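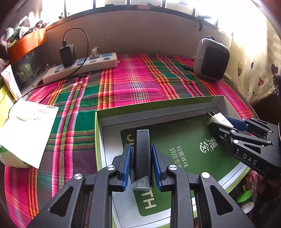
The Last Balcony in Orness

I drove 71 miles to see a movie I already own on disc, and I'd do it again tomorrow. The Gristano sits at the bottom of the main street in Orness, between a shoe repair place and a bank that's now a gym, and it still has its balcony. A real one, with creaky seats and a brass rail you're told not to lean on (everybody leans on it).

I grew up going to the Pullov, two towns over, which got chopped into 5 tiny screens when I was a kid. You could hear the car chases next door all through the love scenes! So walking into a single big room with the ceiling still up there, plaster leaves and all, got me a little choked up. 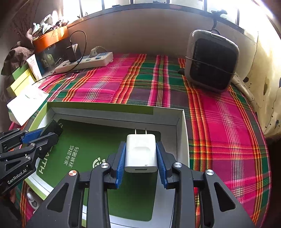

A small white USB charger, prongs up, over an open box.

The Rojanasak Organ

Before the evening show the house lights go halfway down and the organ starts. It's a Rojanasak, bought secondhand from a skating rink, and two of the pipes have never played in tune – the regulars cheer when they come around. I cheered too, and by the second number I was humming along with strangers.

Go in March if you can, when the heat is on and the tourists aren't there. Get there by 6:30, take the left stairs up, and sit in the second row of the balcony. The front row has the rail right at eye level. Popcorn is cash only, and they'll put the butter in the middle if you ask.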